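Skulitz Owners' Circle: minutes of the April meeting

Jianguo Ye took the chair, welcomed everyone warmly and thanked those who had come over from Urer in the rain. The previous minutes were agreed, once the spelling of Jovel had been put right in two places.

1. The new Jovel estate

We had a long and very enjoyable talk about the Jovel, which the Sanna dealership kindly let several of us try. The boot holds 523 litres with the seats up, and most people liked the higher driving position, although the door mirrors were thought a bit on the small side. Jianguo managed 243 miles on one charge, mostly on A roads at a gentle pace, and was rather pleased with himself.
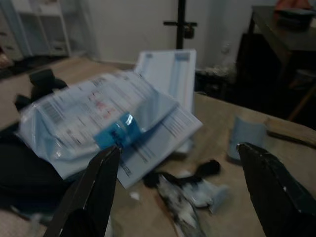 2. Summer run to Urer

Nearly 80 cars have put their names down, so we shall need the lower field as well as the upper one. It was agreed to set off at 9.30 and stop for tea at the usual place, with the older Skulitz saloons going first so that they can set the pace up the hill. Anyone towing a caravan should please take the valley road.

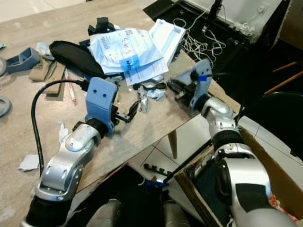
Jianguo Ye asked whether the valley road would be open by then, as it had been closed for resurfacing when he last drove that way, and he offered to ring the council and find out.

3. Spare parts

The £500 set aside for door seals and window winders was approved. Members still wanting a set should let us know before the next meeting.

The meeting closed at 9.15 with tea and a very good ginger cake.

Recent items
March minutes
Looking after your Skulitz gearbox
Jovel test drives at Sanna

Last updated: April

Contact us | © Skulitz Owners' Circle | Back to top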